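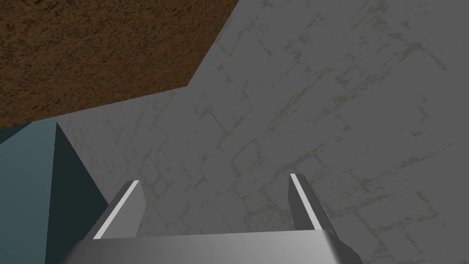 Tudville Residents' Forum > Public Works > Library parking fees

Bontu Habte
Posted 22nd January
The Council has approved a parking fee at the Matard Street library, effective in October. The lot contains 130 spaces, of which 28 will remain free for permit holders. Written comments may be submitted to the Clerk's office.

stuken_road
The fee is unreasonable. Library patrons already support the building through their taxes, and many stay for only a few minutes.

Wondimu Tekleab
I must respectfully disagree. Commuters fill the lot before the library opens. A modest fee -- with the first hour free -- would return those spaces to patrons.

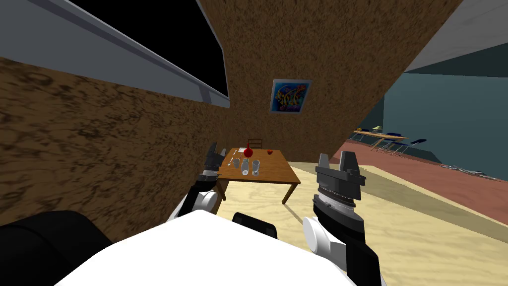
The Marinho Avenue lot adopted the same arrangement, and parking there is now easier to find.

stuken_road
The notice makes no mention of a free first hour. If one is intended, it should be stated in writing.

Bontu Habte
The first hour is not in the approved text. I have asked the Clerk whether it may still be added.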